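I've had the Kornivora kettle since December and I'm still a bit smitten! It's the small one, which does me two big mugs, and I paid 40 quid for it in the Tjoa shop in Pristville.

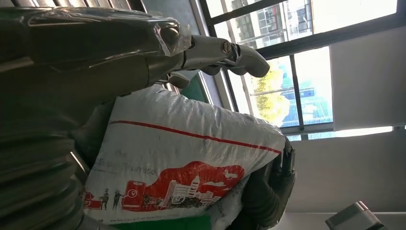
It boils fast and pours without dribbling down the side (my old Amer was a horror for that). The lid is stiff, mind, and the beep could wake the street.

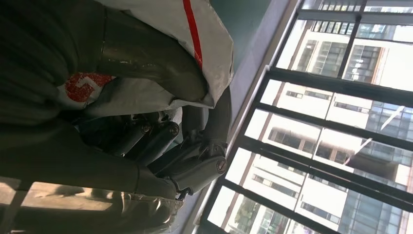
Review by Zulkifli Chin
19 January 2025

You can set it to 60 degrees for green tea, though I only ever press boil. The lead's a touch short for my kitchen. I'd buy it again, just maybe in the blue.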